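Progress report to the Prestmont fund, for the period ending 16th May

Dear colleagues,

this is our second report on the Relby reading rooms. The grant pays for evening language courses for adults who came to the valley for work. In April we opened the second group, and we have now 38 learners on the list.

**Teaching.** Both groups meet in the evening, 2 hours each time. The beginners have finished the first half of the book. The second group is slower than we planned, as many of them work in shifts at Hornudard and miss every other lesson. We now repeat the main points at the start of each lesson.

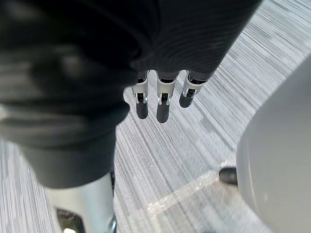
Lo wrote to us after reading the draft that repeating is good for those who were absent, but the others become bored, and asked if they could get a separate task for this time. We agree and will try it with short reading texts.

**Books and materials.** We bought 11 grammar books and almost 200 printed exercise sheets. The listening material came late from the printer's shop, and one part was missing. It was sent again without cost.

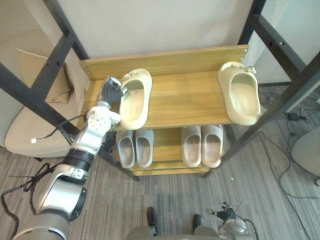

*Light-coloured slides on the wooden shoe rack.*

**Attendance.** It was good before the holidays and fell after them. We telephoned the learners who stopped coming. Most of them told us the bus is the problem: the last one to Hornudard leaves before the lesson ends. We have asked the bus company for a later

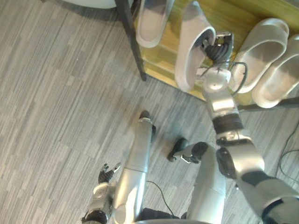 departure, and until they answer we start the second group earlier. This helped some learners, but for parents of small children it is more difficult.

**Money.** Spending follows the plan, except for copying, where we used more than expected. We ask your permission to move the rest of the travel line to copying.

**Next period.** We will hold the first written test and look for one more teacher.
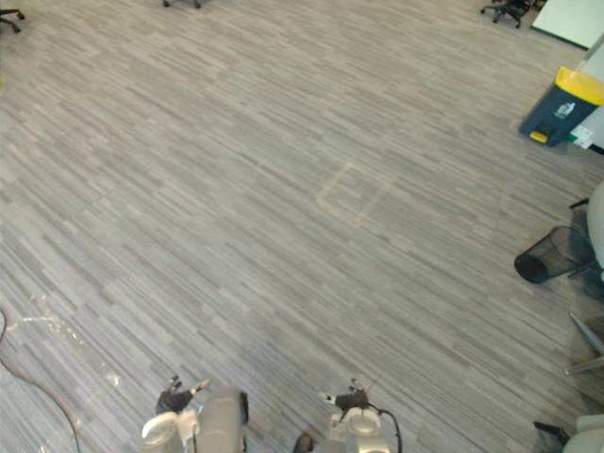

*Striped carpet tiles, office floor.*

The list of expenses follows by post.

With kind regards,
Relby reading rooms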